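Bench safety and gripper comparison checklist, two-arm cell, with my comments
Nostham workshop, May 3, 2023
Revision 4, replaces the one from July

I've kept the tick-list wording from the Drummond form so it can go straight in the folder, and put my own rambling after each item. Two grippers on trial at the moment, the Grirkesik and the Bomon, same arms and same kitchen-type task for both.

BEFORE POWER

1. Emergency stop reachable from the operator's chair. PASS
I can slap it without standing up. Somebody had moved the chair, so I've put tape on the floor for the legs.

2. Emergency stop tested on both arms. PASS
Tested left, right, then both moving together. Please do all of these, not just the first!

3. Keep-out line, 1500 mm from the arm bases. PASS WITH COMMENT
The line is fine but it's wearing away by the door. Needs repainting before visitors come through again.

4. Cables clear of arm travel. COMMENT
The arm cables are all right. It's the appliance leads I keep an eye on, as a loose loop on the mat is exactly the sort of thing a finger will hook. Lay the lead out, then jog both arms through the whole task at crawl speed and watch it.

5. Mat clamped and flat. COMMENT
Slight sag near the bottom clamp. It's not enough to tip anything, but it does throw the height readings a touch, so pull it tight before you calibrate.

6. Finger pads and screws. PASS
Torqued the lot on both grippers. The Bomon pads are starting to polish at the tips (you can feel it with a thumb) and I'd swap them before the next long run.

SETTING OUT AND CAMERA CHECK

7. All views live and showing the right arm. PASS
Do this every time you change a gripper. I once spent a morning cursing a calibration with the two wrist feeds plugged in the wrong way round.

8. Objects in reach, nothing stacked, basket well away from the toaster. PASS 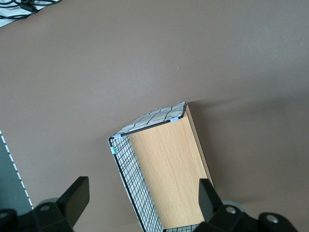 Wire basket from the wrist, fingers either side of the near end. 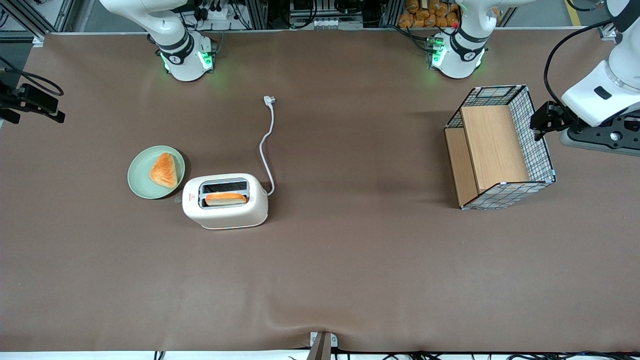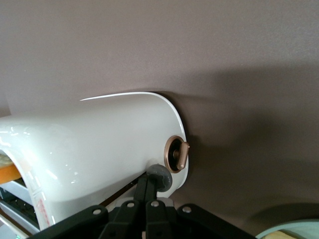
9. Appliance supply isolated during reach trials. PASS
The isolator is the red one under the bench. Check the plug as well as the switch, and don't rely on the person before you having done it.

RUNNING

10. Grip force limit set, 33 N for both grippers. PASS
The Grirkesik takes this straight from the controller. The Bomon has its own little settings page and forgets the value at every restart, so it goes on this list in capitals: SET IT AGAIN AFTER A RESTART.

11. Speed limit for first run of the day, 100 mm/s. PASS
Feels painfully slow, I know. Make a cup of tea.

12. Pinch points checked with gripper fully open and fully closed. COMMENT
The Grirkesik linkage has a nasty gap behind the fingers when it opens wide. I'd like a guard over it, even a bit of folded plastic. The Bomon is better here, with everything tucked in.

13. Lever pressing, no skidding off. COMMENT
I ran 143 presses with each gripper. The Grirkesik skidded off four times, the Bomon eleven, nearly always when it came in too steeply. I've shallowed the approach for both, so don't compare new numbers with the old sheet.

14. Thin-wall grasping. PASS WITH COMMENT
Both can hold the basket by its side. I prefer the Grirkesik for it, though it's slower to let go and you do need to wait for the release signal before lifting away.

AFTERWARDS

15. Arms parked, power off, crumbs brushed away from the bases. PASS
Soft brush only, please, no airline.

16. Faults written up. OPEN
Still to do: repaint the line, make the linkage guard, order Bomon pads. I'll chase the pads myself. If the guard isn't fitted by the next inspection then item 12 goes down as a fail and the Grirkesik comes off the arm until it is.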